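I've been going on about folding for weeks now, so I thought I'd better write up how the demonstrations work before I forget the details.

The short version: you hold a gripper, you do the chore yourself, and the camera on the gripper records it. No robot arm needed at this stage. The recordings then go into training, and the policy learns to move a gripper the way you did. I've named the whole effort Zello, after a cat I used to know. The training code is called Berkau and is much less friendly.

Dark clothes are my current headache. They look like a blob in almost any light, and the network has to find an edge in there somewhere.

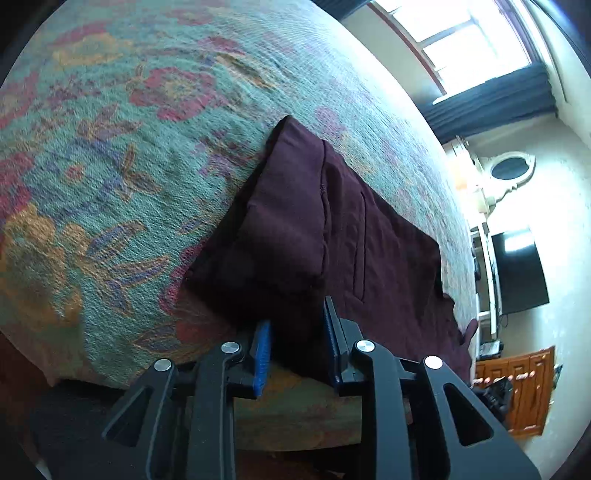

Blue pads, dark cloth, very flowery bedspread.

My first batch was 100 demonstrations, all done at a plain desk, and the policy was brilliant at that desk and useless everywhere else! Put a pattern under the cloth and it went for the pattern. So the second batch moved to real bedrooms, with real bedspreads (the louder the better), and that brought the total up to 264. I threw out 119 of those, mostly my own fault for moving too fast and smearing every image. Painful, but the smaller, cleaner set trained better than the full lot did.

The other thing I changed was the approach. I used to swoop in from wherever my arm happened to be. Now I open the fingers wide, line them up, wait a beat and then close. That little pause gives the network a clear look at the cloth between the pads, and missed grasps dropped a lot once I started doing it.

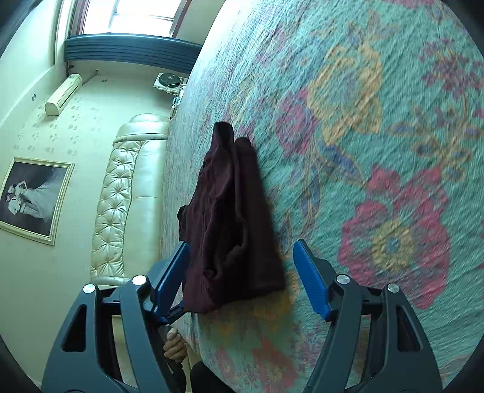
Fingers open on either side, lined up on the maroon one.

Trousers are harder than towels, by the way. Pockets and seams all look like edges worth grabbing, and my policy has a real weakness for pockets.
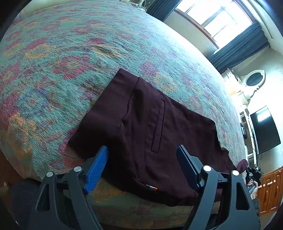
Next job is two hands at once, which means matching up the timing of both recordings. I've been doing that by eye so far and it's miserable (half a second out and one hand is folding thin air), so I'm writing a little tool for it, working name Gilbert. If it behaves I'll put it up here in June, and then it's on to shirts. I want 1,000 good demonstrations before I try sleeves.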